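Why Do Sailboats Lean Over?

Sailing for Beginners, Part 5
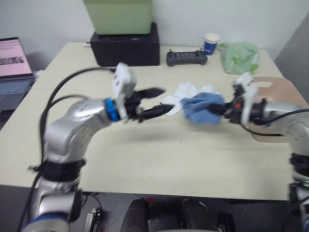

Why does a sailboat lean when the wind blows?

The wind pushes sideways on the sail. The sail is high up and the hull is low down in the water, so the push tips the boat over to one side. Sailors call this heeling.

Try it with a pencil. Stand it on its flat end and push near the top with one finger. It tips easily. Now push near the bottom. It slides along the table and stays upright. Wind on a sail is like the push near the top.

What stops the boat from falling over?

Two things help. The first is the shape of the hull. When a wide boat leans, more of it goes under the water on the low side. The water pushes back up on that side.

The second is weight. Many bigger sailboats have a keel, a heavy fin under the hull. When the boat leans, the keel swings out to the side, and its weight pulls the boat back toward level. The farther the boat leans, the harder the keel pulls, until the boat is lying nearly flat on the water.

The Jonamby is a cruising boat that sails out of Peltgate harbor. Her keel weighs 354 pounds. That is a small keel, but she is a small boat, with room for 3 people and their lunch.

What about boats with no heavy keel?

Small dinghies have a thin board called a centerboard. It is light, so it does not do much to hold the boat up. Its job is to keep the boat from sliding sideways. The crew has to be the weight. They sit on the high side and lean out over the water with their feet under straps. This is called hiking out, and it makes your legs tired.

If the wind gets stronger, the crew can let the sail out. The sail spills some wind and the boat comes back up.

Is leaning good or bad?

A little is fine. Too much slows most boats down. The rudder starts to lift out of the water and the boat gets hard to steer.

Can a dinghy tip all the way over?

It can, and it happens a lot when people are learning. It is called a capsize. One sailor stands on the centerboard and pulls until the boat comes up again. Everyone wears a life jacket the whole time.

Words to know
Heel: to lean to one side
Keel: the fin under a boat
Hike: to lean out over the side
Capsize: to tip over

Next: Part 6, How a Boat Turns Around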